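Sotdale Community Help > Art and Making > Showing Your Work

How do I run a Wi-Fi network as part of a gallery piece without the building's network getting in the way?

Asked in June by jumard_basement
Viewed 1,105 times
3 answers

I have a piece going into a group show and I need some practical help with the network side. I'm fine with the physical build and with basic Linux, but I have never put anything on a network that strangers will be connecting to.

The piece is called Leka. Visitors join an open Wi-Fi network with their phones and a page comes up with one text box. They write a line to somebody they've lost touch with. The line gets stored for 33 minutes, it prints on a receipt printer hanging from the ceiling, and then the stored copy is deleted. The paper stays on the floor until the end of the show. There is no account and no name field, and I don't want to keep anything about the phones.

What I have:

- a single-board computer running a small web server
- a travel router, a few years old, that I can reflash if I need to
- a receipt printer on USB
- a power drop in the ceiling and nothing else up there

The gallery has its own Wi-Fi, run by an outside company. The curator says I can have a cable into it if I want, but the company would have to approve my equipment and it takes a while. The opening is from 6 p.m. to 9 p.m. and they expect 181 people, which is how many came to the last one. The room is long and narrow with brick on both sides.

My questions:

1. Do I need the internet at all? The piece doesn't use it.
2. How do I make the page open by itself when people join? Right now in my studio I have to tell people to type in an address, and half of them give up.
3. Will the travel router hold up with that many phones?
4. Do I need some kind of notice on the wall about what gets stored?

I tested it with four friends and it worked, except one phone kept dropping off and going back to cellular.

Comments on the question:

marrow_k: What are you running for DHCP? The router or the computer?

jumard_basement: The router. I haven't changed anything from the defaults on that.

marrow_k: Look at the pool size and the lease time before you do anything else.

Answer 1 (accepted)
by Woo-jin Jeon

I've installed a few pieces like this, mine and other people's. Taking your questions in order.

1. No, and I would turn down the cable. Once you plug into the gallery's network you are responsible for whatever a visitor does through your box, and the outside company will want a say in all of it. A closed network with one page on it is much simpler to explain to everybody. Tell the curator you only need a channel. Ask the company which 2.4 GHz and 5 GHz channels their access points in that room use and set yours to something else. They will usually answer that by email the same day, where equipment approval could take weeks.

2. What you want is a captive portal, the same thing hotels use. When a phone joins a network it asks for a known address on the internet to see if it gets the expected reply. You answer every name lookup with the address of your own computer, and you have the web server send a redirect to your page for any address it doesn't recognize. The phone sees something other than what it expected and opens a small sign-in window. On the single-board computer you can do this with dnsmasq and a few lines in the web server config. Keep it on plain http. If you redirect https requests, people get a certificate warning and they'll think they are being attacked.

Two things to know about that sign-in window. It is a cut-down browser, so keep the page simple: one form, no web fonts from outside, no saved storage. And some phones close the window if the person switches to another app, so if somebody goes to look up a friend's nickname they lose what they typed. I'd put one sentence on the page telling people to write it in one go.

Your friend's phone that kept dropping off was doing what phones do on a network with no internet. It decides the network is no good and goes back to cellular. You can't fully stop this. Some people fake the expected reply after the person has reached the page, so that the phone believes it is online. I've done it and it keeps phones attached longer, but then their messages stop arriving and they don't know why. For a piece where people write one line and leave, I would not do it. Let them drop off.

3. You won't have 181 phones at once. You'll have people coming through over three hours, and many won't try it. But defaults will still hurt you. marrow_k is right about the lease time. Many small routers hold an address for 12 hours or a full day, and some of the travel models only hand out a few dozen addresses. People come in, take an address, leave, and the address stays taken. By 7:30 the pool is empty and new people can't join, and it looks like the piece is broken. Set the lease to ten minutes and widen the pool to at least 200. I'd also let the computer do DHCP and use the router only as an access point, so the settings are all in one place.

A cheap radio may also limit how many clients can be attached at the same moment, often somewhere in the thirties or lower. If you can borrow a proper ceiling access point, do that. I used a Celport unit on my last install and it was fine, but any small-office model would do. With brick on both sides of a long room, put it in the middle near your power drop and turn the transmit power down. You want the network to stop at the door. If people in the street can join, you'll be printing lines from people who never saw the work.

Also turn on client isolation, so that phones can't reach each other.

4. Yes, put up a notice. The gallery may have its own rules, so ask. Mine was three sentences in the same type as the wall label and people did read it. Say what is stored, for how long, and that the paper remains in the room. Then make sure that it's true. The web server keeps an access log by default, and dnsmasq writes the hardware address and often the name of every phone to its lease file. Phone names very often have the owner's first name in them. Turn the access log off, and put the lease file and any other logs on a RAM disk so they are gone when the power goes.
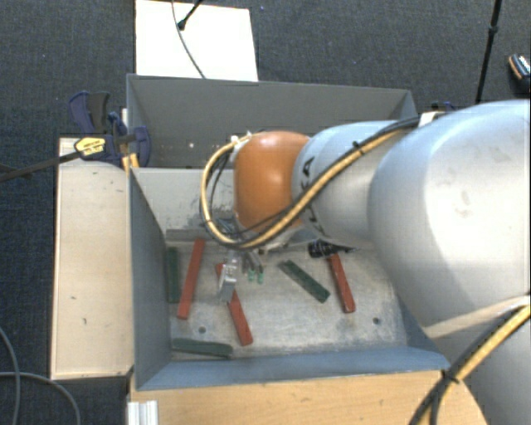
Deleting the stored copy is harder than it sounds on a memory card. When you delete a row from a database file, the card doesn't overwrite that spot, it just writes somewhere else. If you are telling people that the line is deleted after 33 minutes, keep the lines in memory only and never write them to the card. The cost is that a power cut loses whatever hasn't been printed. I think for this piece that is acceptable, but it's your decision.

Last thing, the printer. Receipt printers draw a lot for a moment when they print a dark line, and if it shares a supply with the computer you can get a reboot in the middle of a message. Give it its own supply. Buy more paper than you think — I went through four rolls on one opening night — and find out who has a ladder, and whether they are working that evening.

Comments on this answer:

jumard_basement: Thank you, this is exactly what I needed. I checked and the router was giving out 32 addresses with a 24-hour lease. I moved DHCP to the computer and the sign-in window now opens on every phone I've tried except one older Android, which shows a notification that you have to tap.

Woo-jin Jeon: That is normal for older Androids. Put the address in small type on the label for those people, and make it a short one.

tessellate: Is it worth having two access points in a long room?

Woo-jin Jeon: Not for one room. You'd be adding something to go wrong.

Answer 2
by oldfield_av

I do AV for a small museum so I'm looking at this from the other side. Most of what is above I agree with. I'd add a few things that make life easier for the people who have to look after the piece once you have gone home.

Make it start by itself. Staff will turn the room on at the breaker in the morning and off at the breaker at night, whatever your instructions say. Set the memory card to read-only so it survives that. Test it by pulling the plug twenty times in your studio. If it comes back all twenty, it's ready.

Write one page of instructions and tape it inside the closet door. Network name, what the page should look like on a phone, how to change the paper, your cell number. If the fix for everything is "turn it off for ten seconds and turn it on again," write that first and in large letters.

Name the network after the piece and put the name on the wall label, spelled the same way. We had one where the label had a space in it and the network had an underscore, and the front desk answered that question all month.

I disagree a little on the cable. If the show runs for a long time it's useful to have some way in from home to see if the thing is up. You could do that with a separate cellular modem and keep the visitor network closed. For a short show, skip it.

Do think about what you'll do when somebody writes something ugly. It will happen in the first hour. Decide ahead of time if staff are allowed to pick paper up off the floor.

Comments on this answer:

jumard_basement: The show is three weeks so I'll skip the modem. I hadn't thought about the last part. I talked to the curator and staff can remove a slip if it names a person in full.

marrow_k: A word filter won't help much with that. We tried one and it mostly blocked a town name.

Answer 3
by pell77

Just use a QR code and a normal website. Everyone has data on their phone now and you don't need any of this.

Comments on this answer:

tessellate: They said the piece only exists in the room. A website would be open to anyone with the link.

pell77: You could take it down at night.

jumard_basement: I did think about it. Joining the network is part of the work for me, so I'm going to stay with that. A lot of phones get no signal in there anyway with the brick.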